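Print | E-mail
February 11, 2023
By Khôi Đào

The Skivetti batting tee has a weighted steel base and a rubber cup that adjusts from 21 inches up to belt height. I used one for 8 weeks of indoor hitting. The stem held its setting after more than 12 sessions, though the locking collar needed retightening twice.
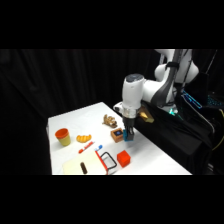

Low pitches are the weak point. At the shortest setting the cup leans slightly toward the plate, and a swing that clips the rubber tips the whole tee. My older Demura stays upright on the same contact. Replacement cups come in packs of 2 and fit without tools.

Good for high school hitters. Younger players should look at a lighter base.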